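Tema: ¿Demos con pinza de mano o teleoperadas?

hadiza_u
Llevo desde diciembre comparando las dos cosas para Wosona. Con 500 demos grabadas en casas con la pinza de mano, la política mete prendas pequeñas en cajas bastante mejor que con 643 teleoperadas en el labo. Y eso que las de casa son un caos de fondos y luces!

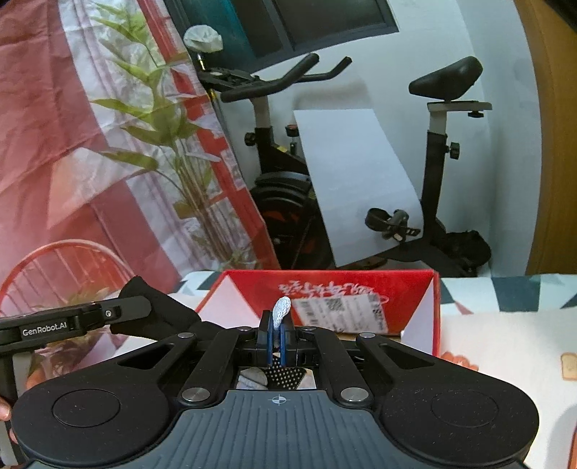

Lo que más me ayudó fue filtrar los episodios en que los dedos se cierran antes de tiempo - con eso solo subí 9 puntos.

skellitz
Mmm, no me convence. Cambias el método y el entorno a la vez, así que no sabes cuál de los 2 te da la mejora. Yo repetiría las teleoperadas en casas.

jean.lamont
Pues yo estoy con Hadiza, en Cadari nos pasó algo parecido con telas. Filtraste a mano?

hadiza_u
A mano, sí, una paliza. Skellitz, lo del entorno te lo compro, pero a ver quién sube el brazo a un tercero sin ascensor jaja

skellitz
Entonces graba con la pinza en el labo y compara eso.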